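Review: the hand-held gripper session at the Primport open day

Posted Jan 5, 2025

I went to the Primport open day in November mainly to try the hand-held grippers. I had read a fair amount about them and wanted to know what they were like to use for longer than a minute. This review covers the tool, the session built around it and whether the trip is worth making. I paid for my own ticket and train.

What the day consists of

Primport runs the event in a converted shop unit, with the talks at the front and the practical session in rooms at the back. There is a short introduction, a talk on how the recordings are used to train arms, and then the hands-on part. You are put in a small group and each group gets a room. The rooms are furnished like parts of a house, with rugs, curtains and ordinary belongings.

My ticket was for the longer visit, which includes 3 hours in the back rooms. A shorter one gives you the talks and a quick go at the end. If you are only curious, the shorter one is enough. If you are thinking of using this kind of tool for your own work, book the longer one.

The gripper in the hand

You hold one in each hand and do everything through them. The fingers open and close as you squeeze, and the action is smooth with no slack that I could feel. The first thing I noticed was how much I normally rely on my fingertips. Picking up a card from a flat surface took me several goes. Picking up a box standing on its end was easy from the start.

The finger pads are good. They held cardboard without slipping and I didn't crush anything, although I did leave a small dent in one carton when I squeezed too hard. There isn't much feedback through the handle, so you have to watch the pads and learn how far to close them. By the second hour I had stopped thinking about it.

Weight is the weak point. One gripper is fine. Two of them, held out in front of you over a low surface, become tiring, and my wrists ached on the way home. The staff suggested resting your elbows on your knees, and that helped. I would still like a lighter version, or a proper wrist support.

The packing task

Each group worked through a list of household jobs. Ours were folding cloths, sorting small items and packing boxes. The packing was the best test of the tool by a long way. It needs both hands, the items are all different shapes, and you have to turn things round before they will go in.

Small cartons suit these grippers. A tall, narrow box can be pinched low down and kept upright, and a little white one with print on it can be held in the other hand at the same time. Where it gets awkward is an open box with paper inside. The paper is creased and moves about, and it is easy to pinch a corner of it along with whatever you meant to pick up. I did this more often than I would like to admit.

Each attempt is logged by number. The last one I did was 1226, which gives some idea of how many had been done before I sat down. A member of staff checked each attempt and told us plainly if it needed doing again. I liked that. At some open days you are told everything you do is wonderful. 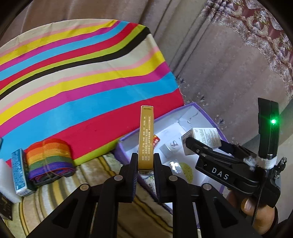
How it compares

I have been to two similar events. The Urneteo demonstration was slicker and had better coffee, but visitors stood behind a rope and watched an arm move cups. Negri let people have a go, with a single gripper and a tray of wooden blocks, and the turn was over very quickly. Primport is the only one of these where I came away with an opinion of the tool itself.

Collevum had a stand in the front room with leaflets for a rival gripper. There wasn't one to try, so I can't say anything about it.

Practical points

The longer ticket was 300 in the local currency, with lunch included. Lunch was sandwiches. Groups are limited to 9 people and ours was full, so there was some waiting for a free pair of grippers.

Wear sleeves that stay up. Mine kept sliding down over the handles. A lot of the work is done at floor level, so bring something to kneel on if your knees are bad, or ask for a low table when you book.

Verdict

A good day with a well-made tool that is too heavy for long use in pairs. I would go again if they brought the weight down.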